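Search this site
Type and press Enter

Filed under: Golf, Wedge play, Yardages

Gapping the short clubs at Borkura

I rebuilt my wedge yardages over the winter. The old chart dated from September, and I had been guessing at anything inside a full pitching wedge since I changed shafts.

The range at Borkura is flat, runs almost due north, and uses a one-piece ball that flies shorter than what I play. Senyo Ankrah, who fitted the shafts, told me to ignore the range ball numbers for total distance and use them for the gaps between clubs. I did that, then checked the full swings on the course with my own ball. The gaps held within a yard or two, except in the lob wedge, where the range ball came off lower and ran out more.

Method: 12 balls per club at each of three swing lengths, throwing out the longest and the shortest. I recorded carry only. Rollout on a wedge depends too much on the green to be worth writing down.

The pitching wedge and gap wedge came out 12 yards apart, as I wanted. The gap wedge and sand wedge were only 7 apart, too close to justify carrying both as they stood. Noemí Galindo checked the lofts on her machine and found the gap wedge a degree and a half weak. She bent it back, and I hit that set again the following week.

The half swings were less tidy. My hands stop at hip height on a good day and at the bottom rib on a bad one, and no loft machine will fix that. Zyanya Alvarado suggested setting the length by where the lead arm points and leaving the hands out of it. It helped with the sand wedge. It did nothing for the lob wedge, which I now hit full or not at all.

The test that matters is the par five at Clesby, 503 yards from the middle tees and 561 from the back. From the middle I can lay up short of the cross ditch and have nearly 90 left, an awkward number on the old chart and a stock sand wedge on the new one. From the back tees the ditch is a carry on the second shot — and the third is whatever remains.

I still need to do the same work in a crosswind. Grikdale is the better place for that, with the range open on the west side.
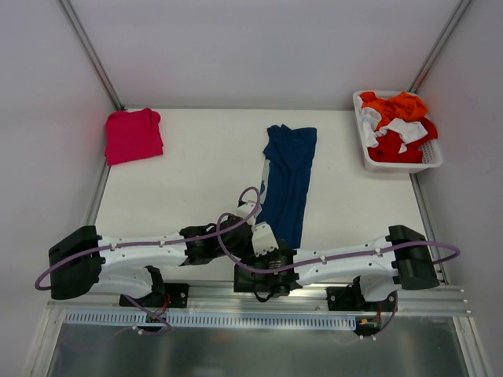 Until then I am adding half a club in anything that moves the flag, and leaving the chart in the bag for shots off wet turf.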